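Imprimir | Enviar por e-mail
Pesquisar neste livro: digite o termo
Tempo de leitura: 7 min

Capítulo 7
O fecho de boquilha

Antes de cortar qualquer tecido, a ferragem. Quase todo aluno começa pelo forro, pela estampa, pela cor — e depois descobre que o molde não cabe na boquilha que comprou. Neste capítulo a ordem é outra. Primeiro o metal, depois o papel, só então a tesoura.

Boquilha é o nome que usamos para a armação de metal que abre e fecha a bolsinha. Duas hastes curvas, uma dobradiça em cada ponta, um fecho de bolinhas no alto. Em francês, fermoir; nos catálogos ingleses, kiss lock. Hadi Kanaan, que revisou os moldes desta edição, prefere dizer só "o aro". Aqui vai boquilha mesmo, para não confundir com o aro de costura do capítulo 2.

O que se aprende neste capítulo: reconhecer as partes, tirar o molde a partir do metal, encaixar o tecido na canaleta, testar o fecho. Quem já fez a carteira Haris (capítulo 4) pode passar direto para o molde, mas leia ao menos o trecho sobre as bolinhas.

Material para as primeiras práticas: uma boquilha curva simples, papel branco sem pauta, lápis duro, retalho de veludo ou algodão encorpado, cola para tecido, cordão de papel. Mesa clara, limpa. Luz de lado ajuda muito — o metal polido mostra o relevo e também os riscos.

Comece olhando o fecho de perto. A bolinha é pequena, lisa, brilha de qualquer ângulo, e é nela que o dedo vai procurar apoio toda vez que a bolsa abrir. Passe a unha em volta da base. Se prender, há rebarba, e rebarba puxa fio.
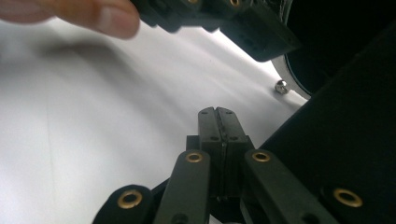
7.1 As partes da boquilha

A haste. Peça curva ou reta que dá a forma à boca da bolsa. Pode ser lisa ou ter um friso em relevo ao longo do comprimento. O friso enfeita e também disfarça marcas pequenas de uso.

A canaleta. O sulco por dentro da haste, onde entra a borda do tecido. Meça a profundidade antes de escolher o pano: veludo grosso mais forro mais cordão às vezes simplesmente nao entra.

As bolinhas. Uma em cada haste, uma passa pela outra com um estalo. Aperto demais cansa a mão; aperto de menos, a bolsa abre sozinha na mochila. O modelo Lundmont, usado nos exercícios, tem aperto médio.

A dobradiça. Fica nas extremidades. É até onde vai a costura lateral — marque esse ponto no molde com um traço curto, sempre.

7.2 Tecido e metal juntos

O veludo preto é bonito com prata e é dificil de trabalhar. Escorrega, solta pelo, marca com o dedo. Na parte curva sobra pano, e a sobra precisa ir para algum lugar: ou se fazem pequenos piques, ou se prega em dobras miúdas. Anatole Arnaud ensina a piquetar primeiro e franzir só se faltar. Não corte os piques fundo demais, o metal tem que cobrir tudo.

Para conferir, deite a armação na mesa e acompanhe a curva com os olhos, de uma ponta à outra. Procure ondulação no tecido junto ao metal. Depois vire e repita. 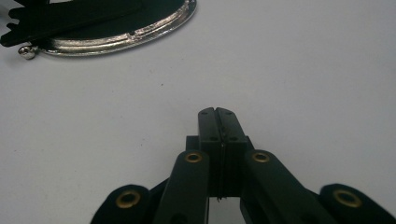
Figura 7.2 — Armação prateada curva com tecido preto e fecho de bolinha.

Só depois dessa conferência passe ao molde, na página 186.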